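Waker Opens Orders for Two-Arm Phone Handling Cell, Keeps Claims Modest

KENDSIDE – Waker will start taking orders in August for the Ulden, a bench cell with two arms for shops that sort used phones. Buyers have heard big promises about this kind of machine before, and Waker would like to make fewer of them. In trials at Raptis, the cell handled roughly 40 phones an hour – slower than a trained person.

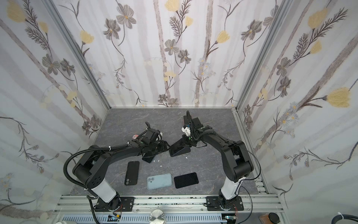

Does it replace a sorting crew? At that speed it can't, and Waker won't sell it that way.

The first run is limited to 165 cells. Cracked phones still have to be sorted by hand.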